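**FOR RELEASE 15 December 2023**

# Jumell and Onyeka team up to teach robot arms the fiddly jobs

*Everyday objects, patient operators and a growing library of examples, free for schools and small labs to use*

VOLLWOOD – Jumell, the Vollwood robotics workshop, has finished the first stage of Uson, a project that collects examples of ordinary handling tasks so that a robot arm can learn them by watching how people do them. The collection now holds 900 recorded demonstrations, every one of them carried out by a person guiding an arm by hand control. The project is run together with Onyeka, a software company that builds and trains the learning system.

The recordings cover the sort of thing most of us do without thinking: picking up a soft bag, moving a cup, pulling a cloth flat, putting something into a tray. Rigid objects were the starting point when collection opened in August, but the team moved to fabric and other floppy materials sooner than planned, and that is where most of the excitement has been since.

"We are thrilled with how much the operators have taught us," said Melur Setiawan, who leads the project at Jumell. "A block stays where you left it. A cloth bag has a new shape every time you let go, and the person at the controls has to look, think and pick a spot to grab. All of those little decisions end up in the recording, and those are exactly what we want the system to learn from."

Each demonstration pairs the view from a camera near the gripper with the arm's joint positions and the opening of its fingers. Operators work at one of two stations in sessions that last a morning or an afternoon. Before each attempt they shift the objects to fresh positions and type a short instruction in plain words, such as "move the bag to the left" or "put the bag in the tray." Those sentences are stored with the motion, and more than one phrasing is welcome. If an operator would say "pouch," then "pouch" goes in.

The wrist camera gives the learning system its closest look at the fingers and whatever they are reaching for. It can also be a tricky view to learn from, with the gripper covering part of an object just when the details matter most.
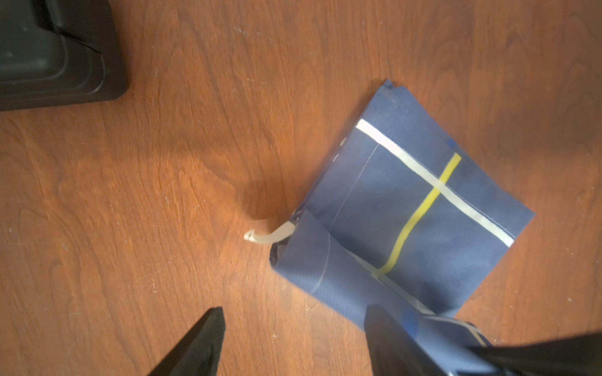
*A drawstring bag at the gripper, seen from the wrist camera. Photo: Jumell / Uson project*

Bags with cords have become a favorite among the operators. The cord can be pinched, the fabric can be gathered, or a corner can be taken between the fingers, and different people go about it in different ways. The team decided early on to keep that variety. There is no house style for a grasp, and a new operator is given the task and the controls but no script for where to take hold.

"My first afternoon I was dreadful at it!" said Dewanti Entili, one of the operators. "You get a feel for the fingers after a while, and then you start noticing your own habits. I always go for the corner. Yusri goes for the middle of the fabric and lifts straight up. We had quite a debate over that, and then Paora told us to please both carry on."

Paora McKinnon, who heads training at Onyeka, is just as keen on the attempts that go wrong. Slips, second tries and awkward grabs are kept in the collection and labeled, and they are held in a separate folder so that anyone using the data can choose whether to include them.

"A recording where the operator misses, backs off and has another go is worth a lot to us," McKinnon said. "If the system only ever sees smooth runs, it has no idea what to do the moment something slides. I would happily take a whole week of recoveries."

Early training runs at Onyeka have been encouraging. A model trained on the bag recordings has managed to reach and grasp bags it had seen in training, placed in new positions on the table. It still struggles with fabric that is folded over on itself, and with bags lying close to the edge of a tray. Both problems are on the list for the next stage, and the operators have already started setting up harder layouts with them in mind.

Checking the recordings is a job in its own right. Yusri Yusof, who splits his time between operating the arm and reviewing, plays back every demonstration and compares it with its written instruction. Recordings with a stalled camera or a mismatched sentence are sent back or fixed. Roughly 3 percent of the attempts made so far were dropped at this point, most of them for timing faults between the camera and the arm. A change to the recording software in the fall has made those faults much rarer.

The second stage begins in the new year with three new task families: opening and closing drawstrings, folding small cloths, and packing soft items into bins. Jumell will also add a second camera position to both stations, looking across the table from the side, so that the system has something to go on while the gripper is in the way.

The Uson collection is free for teaching and for noncommercial research. Marianna Stępień, who looks after outreach for the project, is putting together a smaller starter set that will run on a regular classroom computer, along with notes for teachers and a simple viewer for stepping through a recording.

"Students love seeing the sentence and the movement next to each other," Stępień said. "They start arguing about whether the arm did what it was told – and that's a wonderful way into the subject. I can't wait to get the starter set into more classrooms."

Schools, colleges and small labs that would like to try the starter set before its general release can write to the Uson team at Jumell's Vollwood workshop. The team would also love suggestions for everyday tasks to record, especially ones involving cloth, cord or anything else that won't hold its shape.

## About Jumell

Jumell is a robotics workshop in Vollwood. It builds and runs robot stations for research and teaching, and trains the people who operate them.

## About Onyeka

Onyeka develops learning software for robot arms, with a focus on handling household and workplace objects.

**Press contact:** Marianna Stępień, Outreach, Uson project, Jumell, Vollwood

###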